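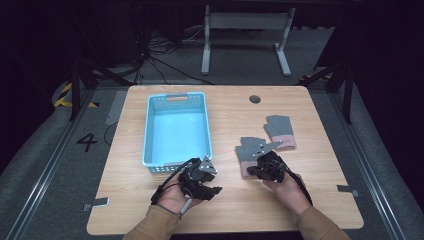

Does automating a sorting workplace remove the handwork from it?
Most of the handwork stays at first and changes in kind. Lifting and carrying go to machines early, while picking up soft items such as gloves and cloths remains with people for longer, and part of their shift turns to teaching, checking and correcting the equipment.

Automation at Hendine

Hendine is a workwear rental and laundering company. Its main plant, at Bullar, receives used garments and gloves from industrial customers, washes them, and returns them sorted by size and type. The plant employs 74 people. Its automation program, known as Trilusmont, covers the sorting hall and the packing line.

Background

Before the program, all sorting at Bullar was done by hand at standing benches. Conveyors and a bag lift were installed first and ended most of the carrying between floors. Gloves proved harder to automate. A knit glove has no fixed shape, folds over itself, and may lie in any direction, so that a machine set up for boxes or bottles handles it poorly.

Teaching by demonstration

The second stage relied on demonstration. In this method a worker performs an ordinary task with hand-held grippers, and records of the movements are used to train a robot arm to do the same task. The control software was supplied by Ekwueme, an engineering firm. Hendine chose its demonstrators from the sorting staff. Armelle Pruvost, head of operations at the time, held that people who already knew the work would give better demonstrations than outside technicians.

Effects on staff

Thirteen sorters completed the demonstrator course, which lasts 6 days. Demonstrators receive a higher hourly rate while assigned to the task and return to the sorting hall between assignments. Sessions are limited to 50 minutes, a rule adopted after staff reported sore wrists and thumbs from holding the grippers.

The agreement between the company and its staff bars the use of recorded movements to judge individual speed. Efe Etim, who represented the sorters in the talks, also obtained a written right to decline recording without loss of regular hours. Job grades were a further point of dispute. Older sorters argued that skill built up over years was being passed to the machines for a temporary pay increase, and the question of a permanent grade was left to a later round of talks.

See also

Industrial laundry
Learning from demonstration
Job classification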